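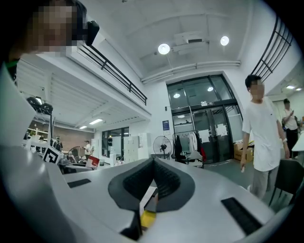
**Figure 2.** Interior of the Groldale hall, with the mezzanine and its black metal railing at upper left.

### 3.2 Noise measurements

Sound levels in the Groldale hall were logged over 19 days in November. Readings were taken at floor level and on the mezzanine (Figure 2), using the meter positions set out by Shim in the earlier Grinden survey. Each position was logged for 8 hours a day with the ventilation running.

Speech carried farther than we expected. Reverberation time at floor level averaged around 2 seconds, and listeners on the mezzanine repeated 94 percent of test words correctly when the hall was quiet. Scores dropped once several groups were talking - most of all for listeners near the back wall. The Grinden hall has a lower ceiling and carpet, so the two sets of scores are not directly comparable. Readings from the two days when the ventilation was off are left out of Table 3 and are treated separately in Section 4.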